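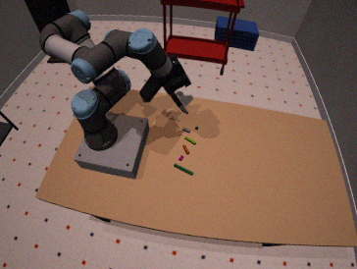

The invitation said we would see "the sorting bench of the future", and I went along to Boromora's open day in Trerkau mostly to find out who would be standing at it. The firm repairs and refills construction sets and teaching kits for schools. A kit comes back in July with half its bars missing, someone tips it out, sorts it, tops it up and sends it off again for the autumn. It is fiddly work and it is done by people, mainly women who have been there a long time and can tell a short bar from a slightly shorter one without looking down.

We were 48 visitors, split into two groups. Mine began in the meeting room, where the arm was shown to us on a big screen, in simulation. It works over a tan table with half a dozen coloured pieces laid out on it, bars mostly, and one tiny cube. Our guide called this "the job, as it is done". I would call it the job with most of the job taken out. In the hall next door the trays arrive with elastic bands, pencil shavings and last year's chewing gum in them, and the bars lie three deep.

I asked why the screen version was so tidy. The answer was that you start with the simple case and add the mess later, which is fair enough, but the plan on the wall has the arm at a real bench before the summer rush and I could not find the line where the mess gets added. The software comes from a supplier called Pangaribuan, and their man was not there on the day. Several questions were written down for him.

Then the hall. It is brighter than I expected and very loud near the washing machines. A sorter clears a tray in a few minutes and then has a short walk to the rack and back, and that walk matters more than it looks. Two of the sorters told me it is the only time they straighten their backs. Under the new layout the trays will come to them on a belt. The arm is meant to take the common pieces, the people get whatever it leaves, and what it leaves is the broken, the sticky and the odd. So the easy trays, the ones you do while chatting, go to the machine. The leaflet has this down as "freeing staff for more varied tasks".

Nobody is to lose their job, we were told, and I have no reason to think the manager who said it was lying. But the present team sorts 144 trays a shift between them, and when someone asked what the target would be with the arm running, the reply was that it would be "looked at". The sorters near me were listening closely to that one. Hours were not mentioned, nor was pay for the people who are going to be taught to restart the thing when it stops.

Some of it I did like. The night shift has been hard to fill for years, and if a machine wants to stand there at three in the morning it is welcome. Sore wrists are a real problem on the fine work, and one sorter who has had both of hers strapped said she would happily hand over the small bars tomorrow. She also said she had asked for a higher bench long before anybody mentioned robots – and is still waiting for it.

The Justura system, which logs every tray by barcode, is already in use and got a stop of its own on the tour. It times each tray from scan to scan. It was brought in to find lost kits, and it does find them. It now also produces a weekly list with names on it, pinned up by the coats. I would have liked longer there, but we were moved on to the coffee.

There is a second open day planned once the arm is on the floor. I have put my name down and asked for a place in the hall group first.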